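June 2020

Equipment plan, second pass. The first pass was done in February and most of it no longer stands. Freight has gone up, the lead time on arms has stretched, and the Rinlow project now wants zippers and soft bags, where February assumed rigid parts in trays.

Where the money sits. The line for the bimanual bench is split into capital and consumables. Capital has to be committed before the books close. Consumables can roll over. I had finger pads under capital, which was a mistake – they wear, they get swapped, they belong with cable ties and screws. Moved them across tonight and the capital side looks healthier for it.

Quotes in hand:

- Padside: complete second station, two arms, rail, brackets, controller. Long warranty, slow delivery, won't unbundle.
- Joltside: arms only. Cheaper per joint, but we'd be machining our own brackets and the motor mounts are a different bolt pattern.
- Pace: refurbished arms, no calibration certificate. Kept on the list as a floor price and for no other reason.

The Padside quote has 3 pages of exclusions. Read them all. Wrist cameras are excluded, wrist cabling is excluded, and commissioning is "by arrangement", a phrase I have learned to price at a day of labour plus travel.

Spent the afternoon at the bench on the zipper work with the pink bag, mainly to settle the finger question before putting a figure on it. The argument for keeping the yellow perforated pads is that they give a bit and the fabric beds into them. The argument against is pull tabs. A zipper pull is small, thin, hard and sits at whatever angle it likes, and a wide soft pad is a blunt instrument for it. A narrow fingertip would be better on the tab and worse on everything else. Quick-change fingers would cover both, at 200 dollars a pair and with another joint at the wrist to work loose.

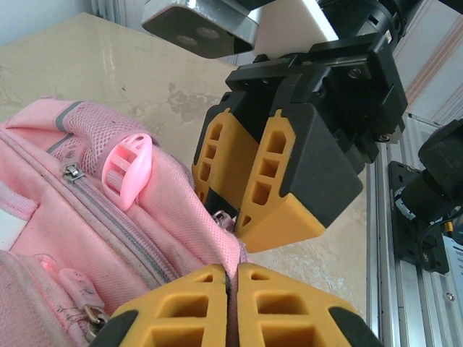
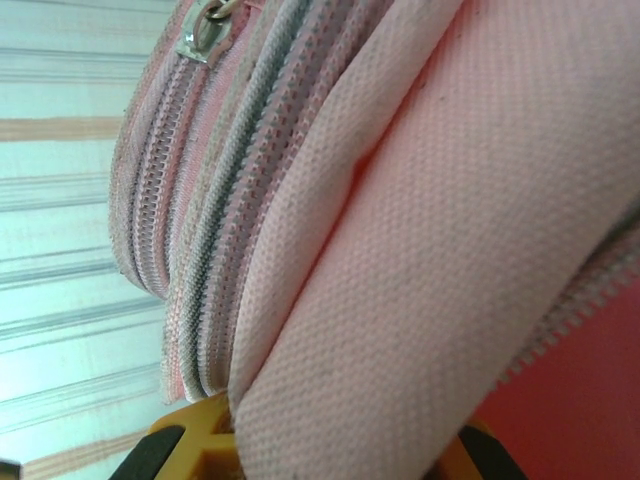 Why not buy the narrow tips for one arm only, came the remark from the other side of the bench, and leave the wide pads on the arm that does the holding? Two jobs, two tools, no quick-change anything. The objection I had ready was symmetry. We've kept both arms identical so that one set of spares covers either side, and so the control code doesn't need to care which is which. The counter to that was that the code already cares, seeing as one arm holds and the other pulls in nearly every zipper routine we've written. Fair. I couldn't fault it on cost either. One pair of narrow tips plus a spare comes in well under a quick-change set for both wrists.

What it does cost is flexibility in layout. If the bag presents with its opening the wrong way round, the pulling arm has to reach across, and reach is the thing we're shortest of at that end of the table. Could turn the bag first. That adds a step, and every added step is a place to drop it. I'll put the mixed arrangement in as the base case and carry quick-change as an option line, unpriced labour flagged.

Other items, in no order:

Spare wrist camera. One per station on the shelf, no debate. Losing a week to a dead camera costs more than the camera.

Soft goods. We need more bags, and they should be used ones. New bags have stiff tape and clean teeth and they flatter the gripper. Worn fabric behaves differently under the pads and I'd like the acceptance trials to include it. Op shop money, petty cash.

Extrusion. Have enough offcuts for the second station's uprights if I accept a joint in one of them. I don't much like a joint under a cantilevered motor. Added 606 dollars for new lengths, cut and tapped, and the matching T-nuts.

Bench space. Still unresolved. The second station fits against the far wall on paper, with no allowance for the elbow at full swing. Need to tape it out on the floor before the order goes in.

Power. Separate circuit preferred. Quote outstanding from the electrician.

Leaning towards Padside for the station, in spite of the bundling, with cameras bought direct. Joltside is cheaper until I add my own hours for brackets, and I've been leaving my hours out of these sums for too long. Going to ask them once more whether they'd drill to our pattern. If that comes back as a no, the Padside order goes up for signature with the cabling as a separate line.

Still to do: measure the swing, chase the electrician, re-cost the pads as consumables for a full year, find out what freight insurance covers on a crate that size.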